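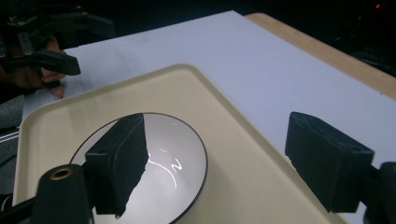 L. Aguiar

4.2 Demonstration quality

Figure 3. Bowl and tray task, as seen from one of the two hand-held grippers. The jaws are open, with one finger over the bowl.

It is often claimed that demonstrations given with hand-held grippers are as good as those given by remote control, and far cheaper. Our own numbers only half support this. We collected 1025 demonstrations of the bowl and tray task by hand and kept 599 after checking. Most of the rest were dropped for tracking loss, and a good many because the two grippers had drifted out of step with each other. Papers that report collection speed alone leave this out, and we suspect the saving shrinks a great deal once it is put back.

A second doubt concerns the view. In Figure 3 the left finger hides part of the inside of the bowl, and there is glare on its inner surface. A person can look round the finger. A policy trained on this camera cannot, and we have no evidence that the Prultilik baseline learns anything about the hidden rim beyond where it usually sits. When we moved the tray by up to 25 mm, its grasps got markedly worse. The Losmont authors put a similar drop down to too little data. We are not convinced, as adding more of the same views did little for us.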